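Progress report on the Bivcombe room, second stage
Aug 18, 2021

Hi Pieter,

You asked for something you could pass up the line without having to translate it first, so I'll try to keep to the point (you know me, so no promises). This covers the stretch from when we got the keys back from the electrician up to now, and it's mostly about the room itself: the lights, the ceiling, the pipes, and how people are getting on in there now that they can use it.

Short version: the room is open, it's bright, people are working in it, and we're inside the money you gave us. There are a few things left on the list and I'm going to ask you for a decision on one of them at the end.

Lights first, as they were the biggest piece of the grant. You'll remember from your February visit how gloomy it was once you got past the door. It's a long room and the old fittings only ever lit the near end, so everybody crowded up there and the rest turned into a place where boxes went to live. We've now got fluorescent tubes running down the length of the ceiling, and what a difference! Anel Xaba stood at the far end with a printed sheet the first evening and read it out loud to me, just to prove she could. I had pushed for square panels when we wrote the application and Anel talked me out of it, and she was right. The tubes are easy to get hold of, we can change one from the stepladder, and they hang clear of the beams so we didn't have to cut into anything.

The beams, then. We left them exposed. I know the first drawing from Steyn had a dropped ceiling with tiles, and it looked very smart on paper, but it would have taken away a good deal of height and eaten the whole contingency. So the ceiling got painted white instead. It took three coats to cover the old color, which was one more than we had budgeted for, and my shoulders would like that noted somewhere official. The extra paint is in the receipts under "sundries" and I've put a sticky note on it so your accounts people don't have to hunt.

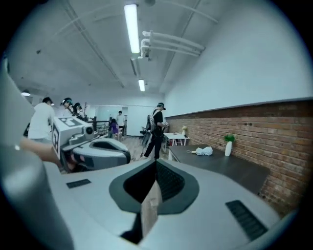
The pipes were the part I worried about most. When we opened things up we found that one run had been patched more than once, with what looked like whatever was in the van that day, and the plumber didn't want to leave it. We agreed to replace the worst section and keep the rest where it was. They're painted white to go with the ceiling and I've pretty much stopped noticing them, though a visitor last week asked whether they were a design feature. I said yes. Boxing them in is still possible later on, but I'd want a hatch at the fitting so we aren't taking a saw to it the next time something drips.

On to people, which I know is the bit your board likes. Having the whole length to use has changed the way the room works more than I expected. Before, if more than a couple of folks were in at the same time, somebody was always squeezing past somebody else with a "sorry, sorry" and an armful of stuff. Now they spread out. They stand around and talk over what they're doing, and they wander down to the back without having to plan a route. I've heard two separate people say it doesn't feel like the same room, and neither of them knew I was writing this.

Noise is the one thing that went the wrong way. Hard ceiling, bare beams, lots of air: it rings a bit, and when a group gets going you do hear it from end to end. We borrowed a set of felt panels from Cuteo to try out and hung them on the side wall for seven days. They helped with the echo, but they're pricey for what they are, and one kept slipping off its hook. I've asked for a quote on a smaller set and haven't had it yet. In the meantime we've put rubber feet on everything that scrapes.

Storage is half done. The shelving order from Pivell came with the uprights and no brackets, then with brackets for some other system altogether, and finally with the right ones after a long phone call that I won't repeat here. Three bays are up. The last bay is leaning in the hallway waiting for wall plugs, which I keep forgetting to buy. Once it's in, the remaining boxes can come out of my office and I'll be able to open the filing cabinet again without moving a chair.

Money. We've spent what we said on the lighting, a little under on the electrical labor (he finished early, bless him), and over on paint and plumbing. Those more or less cancel out, and we haven't needed to touch the contingency. The full sheet is attached with the receipts scanned in order. Two are very faint because they'd been through my jacket pocket and a rainstorm, so I asked the shops for copies and those are in there too.

Still to do before we close this stage:

Last shelving bay up and loaded
Touch up the paint where the ladder scuffed it
Light switches labeled, as everyone turns on the wrong one
Quote back from Cuteo on the smaller panels
Sign-off visit from the electrician

Now the decision. If the Cuteo quote comes in sensibly, I'd like to use part of the contingency for the panels and leave the pipes unboxed for now. The other choice is to box in the pipes this fall as planned and live with the echo for the winter. My vote is for the panels, and Anel agrees, but the boxing-in was in the original application and I don't want to swap it without a yes from you in writing. An email is fine.

If you'd like to come and see it, the kettle has moved to the shelf by the door. Parking behind the building is closed while they redo the drains, so use the street side and ring my phone when you get here, the bell is still broken.

Thanks again for all of it,
Your Bivcombe room coordinator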